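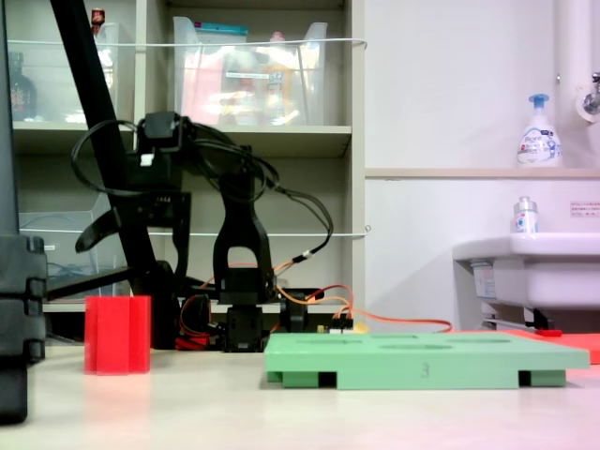

Page last changed: April, 4:10 pm

Sadow Toy Library -- minutes
Opened 7 pm. Last minutes approved.

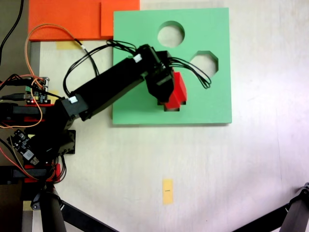 Loans stood at 47 for the month, 13 of them overdue. Shape sorters go out most, and boards like the light green one with the round hole will get a shelf tag each. Reminders to go out by text.
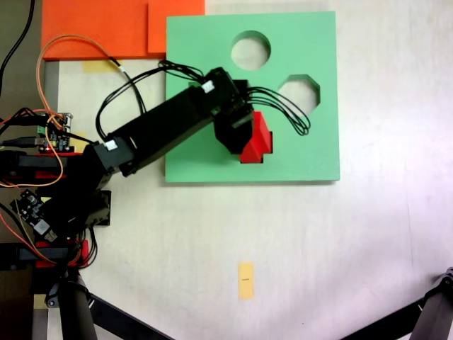 Photo: Sadow Toy Library

Flevach grant: 1,000 received. Drodari quote for new shelves held over -- price too high.
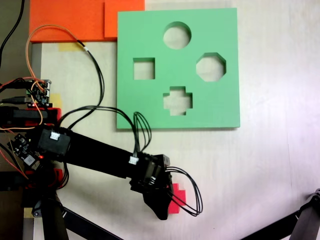

Saturday-style sale at Chou Hall agreed, 3 tables. Incomplete sets go in it. The green board with the plus-shaped hole stays in stock. Closed 8:20 pm.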